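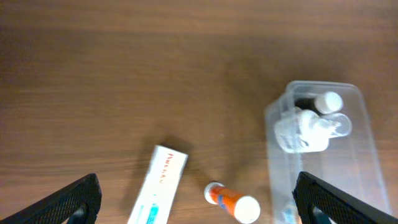 Brown wood grain, running side to side.

Feb 8, 2021
By Nathalie Petrenko

I promised you all a stout report last month and I'm finally making good on it! Darcy Morin dropped off a mixed box from Lachance, the little brewery up in Runton, and I've been working my way through it one bottle at a time (one a night, Mom, if you're reading).

The standout is the Jonus, their winter oatmeal stout. It comes in at 10 percent, so pour small. I got dark chocolate first, then a bit of burnt toast and something like dried cherry on the way down. The head is tan and thick and hung around a lot longer than I figured it would. My first glass was straight out of the fridge and kind of flat tasting, but after almost 28 minutes on the counter it was a different beer, so give it time.

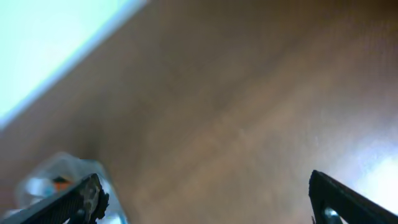

The one I didn't love was the smoked porter. Lucie Wong swears by it and says I need to try it with ribs, and maybe she's right — I had mine with popcorn. All I could taste was campfire. I'll give it another go when the grill comes out in April.

Prices went up a little. The Jonus is $13 for the big bottle now, and it was $12 at Christmas. Still fair for what you get, I think, and two people can split one easily.

If you want some, Gaétan Thibodeau is putting in a group order and needs your count by Friday. He can get the porter too, if campfire is your thing. Raymonde Simard has asked him to add a few of the Cilledico, a sour with black currant that I haven't tried yet. Raymonde, save me a glass! I'll write that one up next time, along with the two lagers still sitting at the back of my fridge.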